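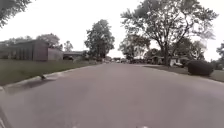 The man who has tuned pianos in the district for 18 years would like it known that he can't play one.

"I can do the first bit of a waltz," he says, over tea he has let go cold. "Then people start requesting things and I have to leave."

He trades as Acharya, after the teacher who trained him and who, he says, was ruder to customers. The work is mostly uprights, mostly inherited, mostly parked beside a heater.

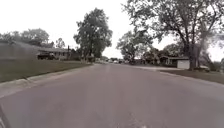 A residential street with wide lawns and concrete curbs.

His oldest regular is 70 and learning from scratch. His youngest is five and hits the thing with a spoon.

"The spoon does less harm than the heater," he says.
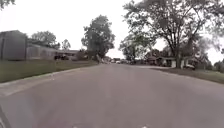 August is his busy month, when the exam kids panic. He charges the same as ever and gets paid partly in lemons. Asked about electric pianos, he goes quiet for a while.

"They're very light," he says.
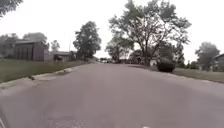 He has no plans to retire, though his left ear has started making suggestions. There's an old upright waiting at his own place, badly flat. He has been meaning to get someone in.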